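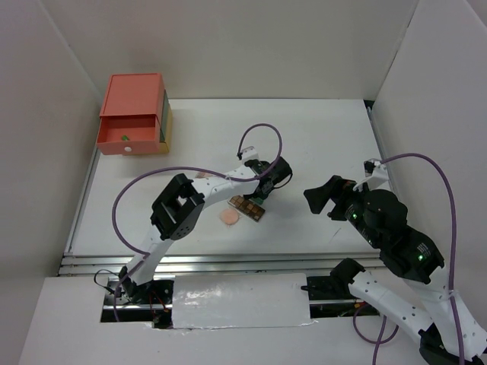 Left arm with the chocolate bar, right arm open over the floor.

1/ Build update on the two-arm bench at Turnness, our shared workshop. The project is called Flukton. Both arms bolt in at the front panel, in front of the rail, one on each side.

2/ Most of June went into cables. The purple ones kept snagging at the wrist when an arm folded back, so I gave them a bigger loop and tied them down farther along the link. So far they stay clear.

3/ The links are the perforated kind from Prernon. They're stiff enough and the holes save a lot of drilling. You still have to check the screws. I found 2 backed out after one evening of running.

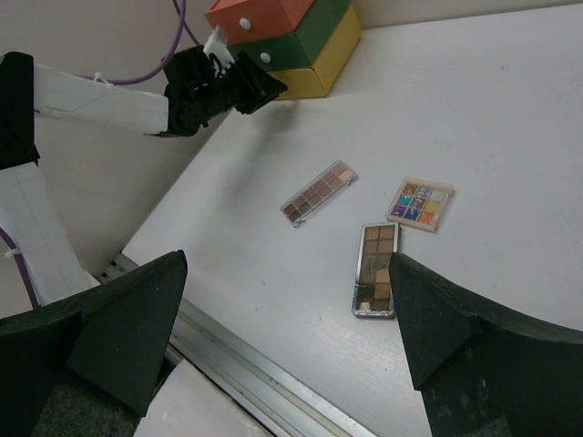 4/ Flat things are the hard part. A gripper that closes a hair too high slides right over the top. I dropped the closing height in small steps until the fingers just brushed the table, then came back up a little.

5/ The software is Shim, my own scripts. It talks to both arms from one loop at 30 updates a second. I tried 100 and the servos on the left side started missing commands, so I went back.

6/ Parts not counting the servos came to almost 38 dollars. The rail was left over from somebody's old printer.

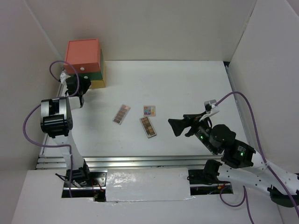
Do both arms need to be calibrated together?
Each one gets zeroed separately, then I touch the two grippers to the same mark on the table and save the offset.

7/ Next job is a proper cover for the slot in the front panel. Tape is fine for now but it wrinkles.

Comments

benchrat_oh: What zip ties are you using? Mine get brittle.

slowgears: Had the same missed commands. Shorter wires fixed it for me.

pixelmoth: Please post the scripts when they're ready.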